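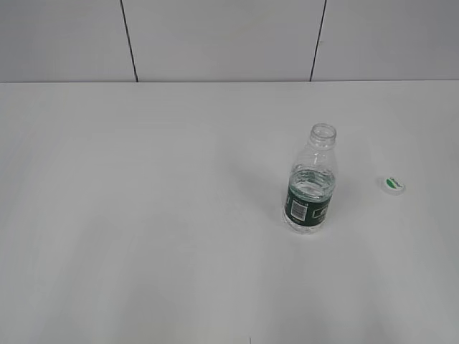

How much water should be put out for a long meeting? One bottle per person for a morning, and a second one at the break if the meeting runs on after lunch.

Notes for the August talk, facilities and front desk teams. Omar Harb speaking, Ewurabena Wumbei on the slides.

Start on time even if people are still coming in. Say where the toilets are.

Opening. Most of us put out bottled water every working day and have never talked about how we do it. Last year the Anville building went through 1,569 bottles in its meeting rooms. Of those, 821 came back with water still in them. Pause here. Let them read the slide.

Ask who clears rooms. Ask what they do with a bottle that has been opened and is still nearly full. Expect different answers. Take two or three and move on.

First point: opened bottles. An open bottle does not go back on the trolley, even if it looks full. We can't tell who has drunk from it. Water goes down the sink, bottle goes in recycling. At Unwood they used to put the caps back on and leave them for the next meeting. They stopped after a complaint, and Zane Kuusk can say more about that if he is in the room. Don't go into names.

Second point: caps. The old advice was caps off. Our collector now takes them on, so empty the bottle, squash it a little, cap back on. If the cap has gone missing, recycle the bottle anyway. Loose caps found on the floor go in general waste. Someone will ask about labels. Leave them on.

Third point: looking before you tip. Clear bottles are easy to check from a few feet away when they stand upright. When you pick one up by the middle the ribs and the label hide a lot, so look in at the shoulder or hold it to the light. A small amount left in the base is enough to wet a whole bag of paper.

Next slide.
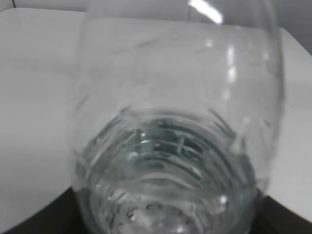 Slide 6: Clear plastic up close, with liquid and small bubbles at the bottom.

Leave this one up while talking about bubbles. People at Darko asked whether bubbles in still water mean it has gone off. They don't. Air comes out of water as it warms up, and shaking a bottle will do it too. Small bubbles on the inside of the plastic are no reason to throw away a sealed bottle. Check the date and the seal.

Fourth point: jugs. Araba Nutsugah ran a trial on the second floor with jugs and glasses. Bottles ordered for that floor went from 225 a month to 70. The extra work was washing up, and the dishwasher had to go on at 4 pm as well as in the morning. Be fair about this. Wafula Makori's team did the washing up and they were not keen at first.

We are keeping bottles for visitors and for rooms with no sink nearby. Everywhere else moves to jugs once the Ammont order of glasses has arrived.

Questions, ten minutes. If asked about the cost of the glasses, say the figure will be sent round with the slides. Remind people to take their own bottles out with them.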